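Notes from the Vamard Open House

Those of us who signed up for the February visit to Vamard had been promised a robot demonstration, and I had dressed for it, in closed shoes, per the email. The robot turned out to live in a computer. So does its apartment. We saw all of it from folding chairs, with coffee.

Pornthip Prasertsri, who runs the simulation group, drove the demo from a laptop and put the robot's own view up on the wall. The house is called Marciniak, after a street one of the programmers used to live on.

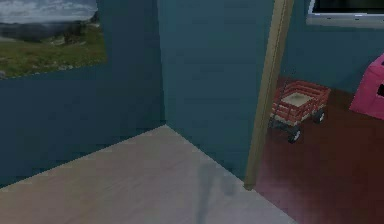
Her team runs the same errand over and over: go to a room, find the thing, come back. The count stood at 1,435 runs when we sat down. Pornthip told us the first 1,000 were mostly a study of walls. A member in the second row asked what the robot got for finishing, and was told "a number." He seemed to feel this was low.
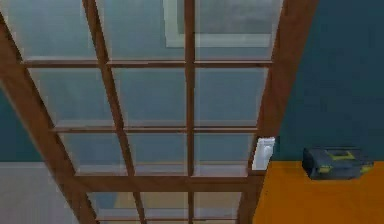

Doors took up a good part of the question period. Glass is hard on a robot that judges distance by looking, and the group spent most of last fall on it. Their current software, Daltton, handles doorways better than the old version, Brendis, which had a habit of stopping 6 inches short of everything and thinking it over. I have an uncle like that.

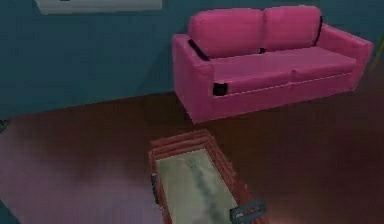 We were then allowed to pick the errands ourselves. This was a mistake, as our group can't order lunch in under 48 minutes. We settled on the living room and watched the robot get there by a route that I would call scenic. Pornthip said a real machine would take it slower, with somebody's hand near the off switch.
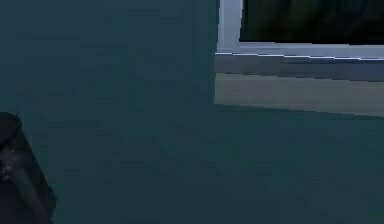
Getting lost was the part I enjoyed most. When the robot loses its bearings it has to work out where it is from whatever it happens to be facing, and a view that is nearly all teal wall, with one corner of a dark window, doesn't give it much to go on. Pornthip let it puzzle for a while before she stepped in. The coffee was good. Anyone who wants to join the next visit should give their name to the front desk, and closed shoes are optional.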